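Service Robotics, Unit 4: Reading a Product Offer for a Two-Arm Kit
Handout for the lecture of 2025-10-08

Before you start, please have the offer sheet from Rallport next to you. We use it during the whole unit. The kit is sold under the name Viro, and it is offered in a basic version and in a version with service contract. In September you compared single-arm products, so the words payload, reach and repeatability are not explained again.

1. What is in the offer

The offer has order number 3144 for the basic version and 3529 for the version with service. Both contain two arms, two parallel grippers, the cables, the control software and a printed manual. The table is not included. Many buyers read over this line, and then they put the arms on whatever furniture the laboratory has. The manual asks for a level and rigid surface, but it gives no value for how rigid. Write this down as an open question to the seller.

The service contract runs for 90 days. It covers replacement of gripper jaws and remote help with calibration. It does not cover cables. In my opinion this is the weak point of the offer, and I will come back to it in section 3.

2. What the seller promises and what we can test

Rallport writes that the Viro "handles everyday objects without special tooling." This sentence is not a specification. For a purchase decision you must change it into tests which have a clear result. The pilot user in Plakow, a small training workshop called Ait Ali, worked with the following conditions, and we take them over:

The object stands free on the table and is not fixed.
The operator chooses the start position, not the seller.
A grasp is valid when the object is lifted, held and put down upright.
A deformed cup is a failed grasp, also when the cup did not fall.

The last condition brought the most discussion. A thin cup can be picked up by almost any gripper if we allow that the walls are pressed in. For a kitchen or a canteen such a result has no value.

3. Points to observe at the workplace

Transparent objects are difficult for many cameras, and a seller will often demonstrate with colored blocks. Ask always for a clear cup or a glass. A bottle with liquid inside is a useful second object — the weight moves when the arm moves, and the center of mass is not where an empty bottle has it.

Look also at the cable routing. When a cable hangs in a curve under the gripper, it can touch objects which stand low on the table. The manual shows the cables only in a side view.
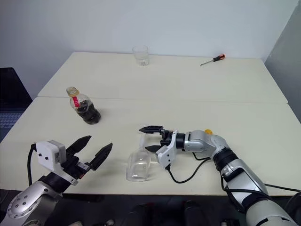 Fig. 1. Two-arm workplace with clear cup, bottle and drinking glass. Note the cable at the right gripper.

4. Task for the next meeting

Write one page as if you advise a buyer. Choose one of the two versions and give your reason. Include two tests with a transparent object and one test with a bottle, and say for each test what you count as failure. List the questions which the offer sheet leaves open. Prices are on the last page of the offer, please use them without tax.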